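Can a Machine Put the Chairs Back Yet?

Filed under: Floors, Furniture, Workroom
By Heather Kingi

A reader, Lindsay Bolger, wrote in to ask whether it makes sense to hold off on hiring evening help for her sewing studio and wait for a robot that can straighten up. Her list was short: push in the chairs, wipe the tables, get the marks off the floor. I took it one chore at a time. Chairs come first, as they get in the way of everything else.

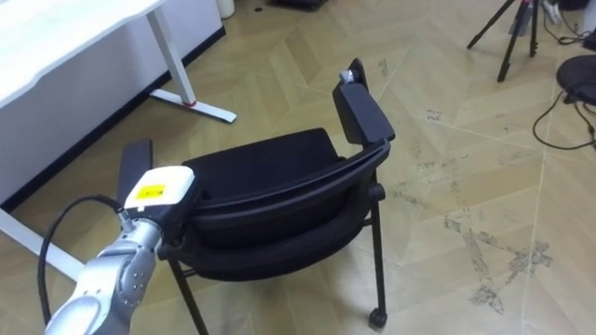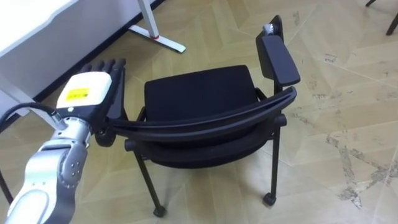 Robot arm at the backrest of a black caster chair, desk behind, scuffs on the floor to the right.

Moving a chair

A chair on casters is one of the fairer jobs to give a machine. It rolls, it doesn't spill, and if it ends up a hand's width off, no harm is done. The back is a good place to take hold of it, for a robot or for you. Armrests look handier but they twist the chair as you pull, and on older chairs they work loose at the screws.

The trouble is what happens after the grip. Casters swivel before they roll, so the first few inches go sideways. A person corrects for that without thinking. A machine has to notice it and adjust, and it also has to keep its own base and the chair legs clear of the desk feet. Desks with long flat feet are the worst for this. If you are setting up a room with any kind of machine help in mind, leave the space between desks wider than you think you need.

My answer for chairs: close, but slow. Lindsay could push in every chair in her studio while a robot was still lining up the second one. Speed may not matter if the job is done after hours, but somebody still has to check on it.

Cords

Pick them up first. This goes for robot vacuums, robot mops and anything else on wheels, and it goes for office chairs too. A caster that rolls over a cord every day will wear through the jacket. Run cords along the wall or up the desk leg with hook-and-loop ties. Tripods, light stands and stools with thin legs should go in a corner before any machine is turned loose.

No home machine I know of tidies cords well. They are thin, they bend, and they are usually attached to something that will fall over.

Scuffs on a pale floor

Light floors in a herringbone pattern show every mark, and the seams run in so many directions that dirt has plenty of places to sit. Robot mops handle dust and fresh footprints. They do little for old black scuffs, which need pressure in one spot.

What works by hand:

Sweep or vacuum first. Grit under a cloth will scratch.

Rub the scuff with a clean tennis ball or a white pencil eraser. Most rubber marks come off with this alone.

If that fails, use a damp microfiber cloth with 2 drops of dish soap. Wring it nearly dry.

Wipe with plain water and dry right away, along the seams especially.

Skip steam on wood or laminate. Skip melamine sponges on anything glossy, or you will trade a scuff for a dull patch.

Tetteh Mensah, who refinishes floors in Kerslake, adds that a stain that stays dark after cleaning may have gone into the finish. Stop scrubbing at that point and get it looked at.

Casters

Half of the marks on an office floor come from the chairs. Turn the chair over and pull out the hair and thread with tweezers or a seam ripper. Hard plastic wheels are meant for carpet. For wood or laminate you want soft rubber or polyurethane ones, and most pop out with a firm pull, though some need a flat bar. Measure the stem before you order. A clean caster rolls straighter as well, for you or for a machine.

Wiping tables

An arm can drag a cloth over a bare, flat table. A table with scissors, pins and half a blouse on it is another matter — every item has to be moved, and some of them shouldn't be. I would not let a machine near Lindsay's cutting table for now.

So, wait or hire?

Hire. A robot vacuum is worth having for thread and lint, provided the chairs are up or out of the way before it starts. For the rest, an hour of a person's time still buys more than a machine does, and a person will see that the iron was left on.

If you do want to get the room ready for later, the same things help either way: cords off the floor, wide gaps between desks, good casters, and a set place for every chair. A small piece of masking tape on the floor marks the spot. Use the low-tack kind on a finished floor and change it before it hardens.

Lachlan Quinlan asked about felt pads in place of casters. I'll cover those in June, along with getting tape residue off laminate.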